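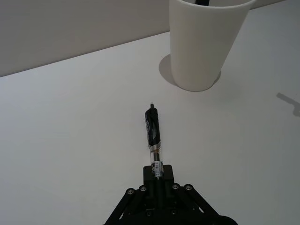
3.2 Writing instruments and completion of the paper diary

Participants in both arms kept a paper diary for the length of the trial. Pages were handed out on Monday and collected at the next visit. Each page had four fields: time of waking, time of the first meal, a rating of tiredness, and a free comment. The first three fields were filled in on nearly every page. The comment field was left blank far more often, and the rest of this section deals with it.

We first compared blank comments between the two sites. At Stakeron, where diaries were filled in at the breakfast table, blanks were spread evenly over the week. At McIver they bunched toward the end of the collection period. Guo and Menzies read through the McIver pages separately and marked entries that looked rushed (single words, ditto marks, a repeat of the entry above). Where they disagreed, Kerr made the final call. Rushed entries followed the same pattern as the blanks, so we treat both as signs of fading effort.

Second, we looked at ink. Participants wrote with whatever they had at hand, and 2 participants switched between pencil and pen within the same page. Pencil entries were harder to read after scanning and were typed in by hand. Leaving them out did not change the direction of any result in Figure 3.

Figure 3. Share of diary pages with a blank comment field, by site and day of collection. Pages with no entries at all are left out.

The full set came to 3000 pages. Comments were coded with the Dinance scheme, which sorts free text by topic and ignores length. We had planned to use the Emon word list as well, but it was built for spoken interviews and missed many of the short forms people use when writing by hand, such as "slpt ok" or "up x3". Van Acker drew up a list of these short forms, given in the appendix.

3.3 Agreement between diary and interview

Waking times in the diary were checked against those given at the exit interview.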